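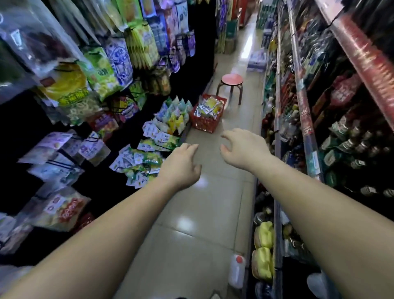
Is the Vineck open day worth a Saturday if you run a small shop?

It depends on how soon you plan to buy. If you want a shelf robot in the next few months, go, because you can ask the people who set it up. If you are only curious, the short videos they send out will cover most of it.

I went on 26th November. The day was put on by Flidside, who sell and service the Vineck for small grocery stores. Entry was free but you had to book a slot. Mine was the second of the morning, with 22 people in it, mostly store owners and a few students.

The talk came first. Arvid Dahlgren went through how the system learns a job. A person does the job by hand in a real store while a head camera records it, and those recordings are used to train the arm. He had clips running on a screen the whole time. The stores in them were the kind I know: bags of snacks hanging down one side of a narrow aisle, bottles on metal shelving down the other, a red basket and a stool on the floor. I was glad of that. The last demonstration I went to, from Bronetti, used a wide, bare aisle that looked like no store I have worked in.

The training set for the snack and bottle jobs is 602 recordings, according to the handout. Dahlgren said hanging bags are still the hardest part. They swing, they crinkle, and the packet you want is often behind another one.

After that we moved to the test aisle. The Vineck was given three jobs.

Restocking bottles went well. It was slow, but it set each one down straight and left the labels facing out.

Picking hanging bags was mixed. It got 4 out of 6. One bag tore at the hole and one was left on the peg after two tries. Kirsty Sugden, who ran this part, let it fail and did not step in, and I thought better of the product for it.

Moving things off the floor was the weakest. It could shift a basket to one side if the basket was light. With a full one it stopped and asked for help on the tablet. In my store there is always something on the floor, so this matters to me more than the bags do.

Noise was fine. You could talk over it. The base is wider than I expected and I would have to move a rack to get it down my middle aisle.

Prices were given only in a private chat at the end, and only for a lease. I would rather have had them on the handout. The Ahuja dealer in my area puts his on the first page.

Good: real store footage, honest test, staff who knew the answers.
Bad: no prices up front, the floor job is not ready, coffee ran out before my slot.

They are running another one in December with more time at the test aisle. Book early and bring your aisle widths.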